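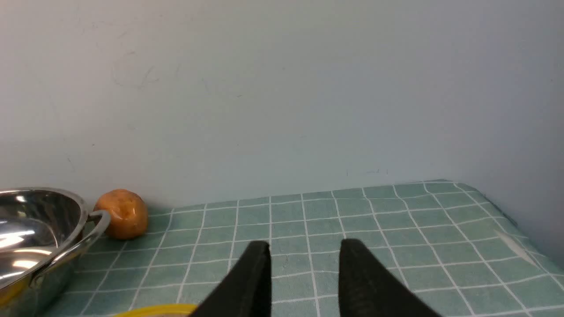 Kitchen sort-out, Ikondale house: gallery

Finally getting these up. Kitchen at the Ikondale place, going through it bit by bit before the lease runs out in January. Captions written fast, sorry, will fix the spelling when the boxes are done. Only the one picture loaded so far, the rest are still sitting on the old laptop and the upload quits at 400 MB every time. Notes for all of it are below anyway so I don't lose them.

The table corner
Teal cloth with the white grid, steel pot on the left, little orange-brown round thing back against the wall. Potato or toy fruit, take your pick. Cloth is a keeper. Good color, a bit dusty looking, goes with everything we own.

The pot
Shiny inside, looped handle on the side. Going in the keep pile. Want it near the top of the box so there's soup on the first night. Lid is a seperate question, see drawer notes.

Cloth, folding
Fold on the white lines and it comes out square. Wish all of them had lines. Goes flat on top of the plates, not under.

STILL TO UPLOAD

Tall cupboard, before
Fakier mixing bowls on the bottom shelf, nested, the smallest one chipped. Jars above. Too many jars.

Tall cupboard, after
Half the jars gone to the Vidal Street swap shelf. Left the wide-mouth ones, they take rice without a funnel.

Drawer by the stove
Lids, twine, three peelers, takeout menus going back years. Menus out. One peeler out. Couldn't choose between the other two.

Boxes in the hall
Flovska moving boxes, the small size. Heavy things in small boxes!! Learned that with the cookbooks last time. Weighed one on the bathroom scale, 426 ounces, scale was stuck on ounces and I gave up on it.

Window sill
Basil, not great. Basil is coming in the car with us.

Things people asked about
The bowls are spoken for. The jars are free, come after 5 pm, ring twice. Table stays with the house, so do the hooks. Tape came from the hardware place on Vidal Street, 119 yards a roll and we're on the second one.

More when the laptop behaves. Next up is the pantry, then the shelf over the fridge, which I have not looked at since we moved in.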